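Cutting the water bill

Our water bill from Fontana came in February and it was $238, up from the usual. I went through the house looking for where it was going. Laundry was the first thing I looked at.

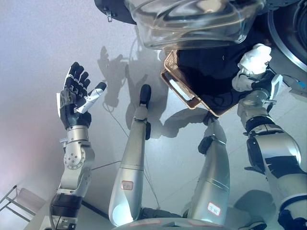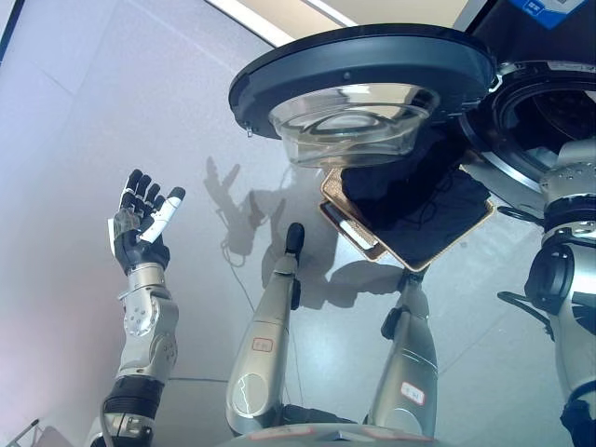
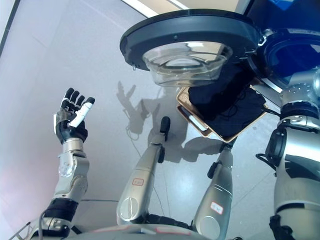

I had been running small loads most evenings. Now I save them up and run full ones. The toilet upstairs was the bigger problem - the flapper was worn and it leaked all night. A new one took me 14 minutes to fit.

The meter read 2,898 the morning I started, and I write it down every week on the back of the pantry door. I also put a shutoff nozzle on the garden hose, which used to drip onto the patio.

Next is the shower head. I have an old Astum one that needs replacing, and I haven't picked a new one yet.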